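Seija Huttunen
A little thread on bathroom sinks, because I have finally made peace with mine 🧵

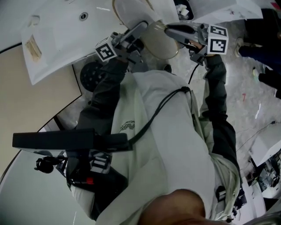
What do you clean a white sink with if you don't want to scratch it?

Dish soap, warm water and a soft cloth, nine times out of ten. Baking soda made into a paste for the tenth.

2/ I grew up in a house where every white surface got the gritty powder, and lots of it, and I carried that on into my first three apartments without a second thought. Then I moved to Ultville and the landlord, a very patient man, pointed out how dull the old basin had gone. Lesson learned!

3/ So now it goes like this. Everything comes off the edge first (the soap, the cups, that one hair tie). I used to clean around things and there was always a ring left behind under the soap dish – you know the one.

4/ Then a squirt of dish soap and a slow wipe from the top down toward the drain. Do the overflow hole while you're there. An old toothbrush fits nicely, and I promise you will be a bit horrified the first time you try it.

5/ Brown marks are their own subject. Ours in Saarela came from hard water and a faucet that dripped all winter. I lay a cloth soaked in white vinegar over the spot, leave it for 30 minutes, go and have a coffee, and rinse very well afterward. Please don't use vinegar on natural stone, and never anywhere near bleach.

6/ If there's sticky stuff left over from a label, a drop of cooking oil will usually loosen it. Rub it with your thumb, wait a little, rub again, then wash the oil off with soap. Kalevi Ikonen taught me that one years ago and I still think of him whenever I peel a price tag.

7/ The drain gets a kettle of hot tap water (hot, please, no need for boiling) and the stopper gets pulled out and scrubbed. I do this every 2 weeks, or when it starts to smell like a pond, whichever comes first.

8/ Last step is drying it with an old towel. I skipped this for most of my adult life and it makes such a difference to the shine, especially around the drain where the water likes to sit.

9/ Several of you asked about the cloths. Mine are cut-up T-shirts, very soft by now, and they go in with the regular wash. No fabric softener on them or they just push the water around.

10/ Next up is the shower door, which I have been avoiding since June. If you have a trick for the bottom track, tell me below, I'll try nearly anything!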